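Looking After a Child's Play Table

A small table that gets used every day picks up crayon, glue and sticky fingerprints. Ten minutes on a Tuesday evening keeps ours in good shape.

Clear everything off first, books and craft pieces included.
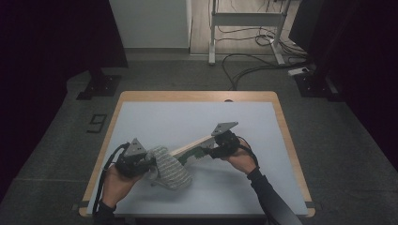
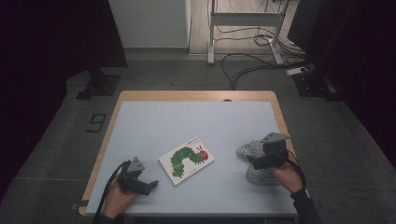
Crayon and pencil
Rub crayon with a little baking soda on a damp cloth, then wipe with clean water. A white eraser takes off most pencil.

Dried glue
Lay a warm, wet cloth over the spot for 19 minutes – I set the oven timer – and lift the glue with an old plastic card. Don't use a metal scraper.

Wood edges
Wring the cloth out well before you wipe bare or oiled wood, and dry it right away. If an edge feels rough, sand lightly along the grain with fine paper.

Board books
Wipe covers with a barely damp cloth and stand the books open to dry.

Wobbly legs
Turn the table over and tighten each bolt a little at a time. Check them again in April, when the heating goes off.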